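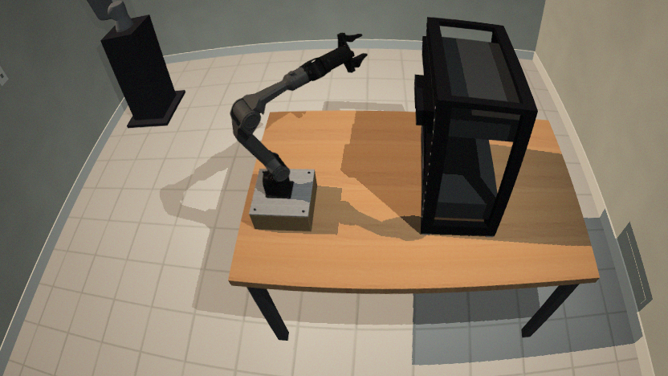
Wood-topped table on a tiled floor.

To: Members, Lutevach Allotment and Gardens List
From: Secretary to the Association
Subject: Re: Water supply at the Rukcombe site

Thank you for your message. The relevant part is copied for the benefit of other members.

> The tap nearest the Jardine Lane gate was shut off in July and
> plot holders at the lower end are carrying cans from the top
> standpipe. May we know when it will be restored, and whether
> hoses will be allowed in the meantime?

The tap was closed after a leak was found at the joint below ground. Repair requires 60 feet of new pipe, and the Association has accepted a quotation from Girum for the work. The contractor expects to be on site for 2 days. Water to the whole of Rukcombe will be off during that time — members are asked to fill their butts beforehand.

Hoses may be used from the top standpipe until 9 in the morning, and must be held in the hand. Sprinklers remain prohibited under the site rules.

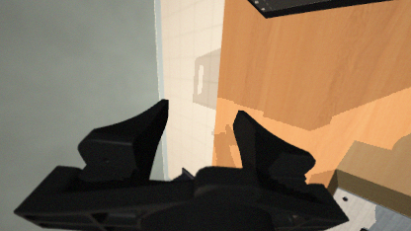
Access during the work

The Jardine Lane gate will be closed to vehicles while the trench is open. Pedestrians may use it as usual. Plots 14 to 22 border the line of the pipe, and their holders will receive a separate letter about moving edging boards and netting.

No charge will be made to individual plots. The cost will be met from the maintenance reserve and shown in the annual accounts.

Questions should be sent to the office address and not to the full list.

Secretary
Lutevach Allotment and Gardens Association

2 comments
0 shares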